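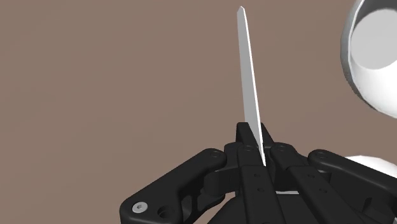 Murnwood Hydration Vests — FAQ

What size do I get?
Measure your chest over the shirt you run in. Between two sizes, go down. They loosen a bit once broken in.

Does it come with flasks?
Yes, 2 soft flasks, front pockets. Bladder sold separately. The Kallo bladder fits, most others do too if they're not too wide at the top.

Mine sloshes!
Air in the flask. Squeeze it out before you close the cap. Still sloshing — tighten the lower chest strap first, then the upper one.

Can I wash it?
Hand wash, cool water, mild soap. No dryer, no softener. Hang it up by the back loop.

Flask tastes like plastic
Warm water and baking soda, leave it 15 minutes, rinse well. Might need doing twice.

Where do poles go?
Folding poles only, on the side loops. The Virnico model has them up front, the Stojanovska carries them on the back. Fixed poles dont fit either one.

Is it waterproof?
No. Phone goes in a zip bag if it's raining.

Returns?
Unworn, tags on. If you've run in it we can't take it back, sorry. Broken zips and split seams are covered for 2 years, send us a picture and your order number.

Shipping?
Free over $100. Orders in before noon go out same day, except in January when we do stock count and everthing is slower.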